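Gripper procurement is the planning and budgeting of hand-held grippers and spare parts for household robot training. Buyers usually price the tools in pairs.

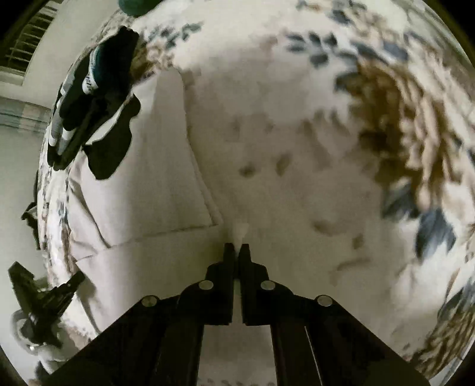
Fingers and pivots are budgeted separately from the main body. Trutadwood, a supplier in Vulldale, sold replacement finger sets in boxes of 17.

We use cookies to improve your visit. Accept | Settings

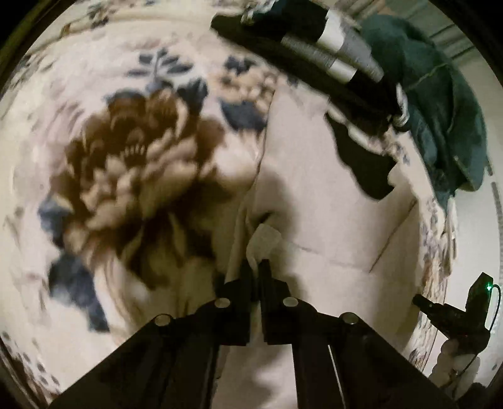
Tracking hardware is often left out of first estimates. A tracker mounted beside the grip, with its own cable, is a separate line — Suqin Deng's Rundska plan allowed $95 for brackets.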